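Night running rules: what changes from this month

The night running rules for the outdoor robots have been rewritten, and the new version applies to every team using the Gidness loop after dark. The old sheet dated from February and was mostly a daytime document with one paragraph on lamps at the end. Please take down any copies still pinned up in the bays.

Most of the new text deals with glare. Savita Khurana and Alina Ene went through 231 clips from the night sessions and marked every one in which a strong light ahead hid whatever was behind it. The rules below come out of that work.

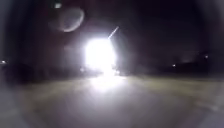
Strong light ahead on a paved surface at night, with its reflection on the ground.

Rule 5 is the one people have asked about. If the robot cannot make out what is behind a light, it must treat the light as a vehicle coming towards it. It slows to walking pace, keeps to its side and waits for the light to pass or for the operator to clear it. The operator may clear it only by radio with the spotter, and not from the video feed. This holds even if the operator is sure the light is a fixed lamp.

The rule on road edges has also changed. Under the old sheet a team could rely on the camera to find the edge as long as the robot's own lamp was on. Now the edge must come from a second source as well, either the stored map or the side sensor. If the two disagree, the robot stops.
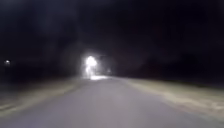 Unmarked road with verges on both sides, at night.

Valentin Pîrvu asked whether this would make runs too slow to be useful. On the trial nights the full loop took 17 minutes longer with Rule 5 in force. We think that is acceptable for now – the figure should come down once the Luner side sensors are fitted to all the units.

Ghost marks get a section of their own. Rings, arcs and thin streaks caused by a bright light must be labelled as artefacts in the log. Do not delete them and do not tag them as objects. Small lights in the distance are logged as "light, unknown" unless the spotter has confirmed what they are.

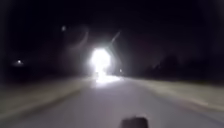
Issue 63, page 5

Before each run, clean the lens cover, check it for scratches and write down that you have done both. The spotter wears a reflective vest and stands off the paved part. No run starts with fewer than two people outside. The stop button is tested once at the start and again after any battery change.

Sinéad Noonan has the log template, including the new column for glare events. Fill it in on the night. Entries made the next morning were hard to match with the clips, and several had to be left out of the review.
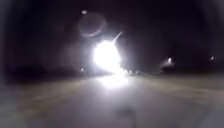 Teams from Căpraru and Grirkanetti follow the same sheet when they are on our loop, whatever their own site rules say. If theirs are stricter on a point, they may keep to theirs. Questions and proposed changes go to Valquíria Trindade, in writing, with the clip number.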